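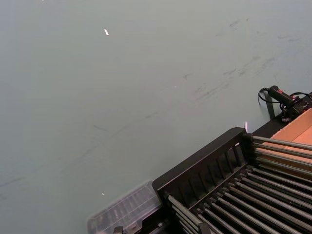
Costigan water fluoride dispute

The Costigan water fluoride dispute was a disagreement over whether the town of Costigan should keep adding fluoride to its public water supply. It began as a budget item before the town's water board and grew into a wider argument about public health, cost and the reliability of figures supplied by contractors. The board voted to continue the program. Supporters have called the outcome a victory for dental health, although the record of the meetings suggests that the health question was never argued in much depth.

Background

Costigan draws its water from wells and treats it at a single plant on Ralar Road. Fluoride had been added at the plant for 30 years when the dispute began. Town documents from the early period are thin. The original approval is recorded in one paragraph of minutes, with no mention of a public hearing, and later claims that residents "overwhelmingly backed" the measure appear to rest on a newsletter printed by the water department itself.

The dosing equipment was serviced under contract by Jarkon, a regional supplier of pumps and meters. In March the company told the board that the feed system was near the end of its life and quoted a price for a full replacement. The quote did not include a repair option, and the board did not ask for one at that meeting.

Arguments

Opponents of the program fell into two camps that had little in common. One objected to fluoride in drinking water on principle, and at times relied on claims that do not hold up well, including a list of illnesses handed out at the plant gate without sources. The other group was concerned mainly with the cost of the new equipment and took no position on fluoride.

Supporters pointed to fewer cavities among local schoolchildren. The numbers came from a survey by Homonis, a consulting firm hired by the town. The survey covered 4 schools but left out the years in which a free dental clinic was also operating in Costigan, and it did not compare the town with any neighbor that had untreated water. The firm described its findings as "consistent with a strong benefit." They were also consistent with several other explanations, and the report did not try to rule these out.

Local coverage often treated the two opposing camps as one. Several reports used the phrase "anti-fluoride residents" for speakers whose comments, as transcribed, dealt only with the price of pumps.

Vote and aftermath

The board met on Wednesday, July 5, 2023, and voted 6 to 3 to keep the program and buy the new feed system. All nine members were present. A motion to delay the purchase until a second quote could be obtained failed by the same margin.

The board also promised to publish monthly fluoride readings. The first set gave averages only, without the daily highs and lows that residents had requested. The department said the daily figures were available on request at the plant office.

Claims that the vote "settled" the matter should be read with caution. The decision covered one purchase and set no date for a review of the program, and the town has not repeated the school survey.

See also

Ralar Road treatment plant
Water supply in Costigan
Costigan school dental survey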